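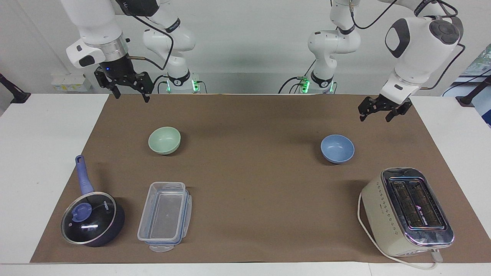
Chapter 4
Showing the Robot What to Do

A robot can be given a task in two ways. Someone can write out every motion ahead of time, or someone can carry out the task through the robot and let the machine record what was done. The first way works well when the parts never change and always arrive in the same spot. It works poorly in a kitchen. A table that holds two small bowls, a covered saucepan, a plastic food container and a toaster asks for a different grip on almost every item, and the toaster brings a power cord that lies across the work surface. Writing all of that out by hand would take weeks, and the program would have to be revised as soon as someone moved the pan. This chapter deals with the second way, which is called teaching by demonstration.

Two methods of demonstration are in common use. In hand guiding, the teacher takes hold of the arm itself and moves it through the task. The motors are set so that they carry the weight of the arm and little else, and the joint positions are stored as the arm travels. In remote control, also called teleoperation, the teacher stands or sits apart from the robot and moves a separate device, and the arms follow. The device may be a pair of small handles, a glove, or a second set of arms built to the same proportions as the first.

Each method has its costs. Hand guiding needs almost no extra equipment, and most people can do it passably within an hour. But the teacher's own hands and body get into the camera views, and guiding two arms at once is hard for one person. Remote control keeps the teacher out of the way and makes two-arm work practical. It takes longer to learn. The teacher feels little or nothing of what the gripper touches, and new operators tend to squeeze too hard or come down too fast.

Consider lifting the lid from a saucepan. A person does this without thinking. With a two-fingered gripper the task breaks into parts: bring the open fingers down over the knob, close them, lift straight up until the lid clears the rim, move it to one side, and set it down. If the fingers meet the knob off center, the lid tips. A second arm can steady the pan by its handle, but then the teacher has to decide which arm goes first — and make the same choice in every demonstration. A set of recordings in which the teacher sometimes starts with the left arm and sometimes with the right is harder to learn from than a smaller set done one way.

The question of how many demonstrations are enough has no fixed answer. In the course that this book grew out of, Gemma Ruggiero had each student record 20 demonstrations of a single pick-and-place task and then discard the poor ones. Students usually threw out more than they expected, up to 10 in a first session. The common faults were long pauses, second tries at a grip, and objects put back in the same place before every trial.

The last fault deserves attention. If the bowl always starts in one spot, the robot learns the spot and has no need to learn the bowl. Section 4.3 describes a simple plan for moving objects between trials.

By the end of the chapter you should be able to choose between hand guiding and remote control for a given task, plan a recording session, and look over a set of demonstrations for faults before any training begins. Readers who skipped Chapter 3 should go back to the pages on joint limits — the exercises in Section 4.2 depend on them.

4.1 Hand Guiding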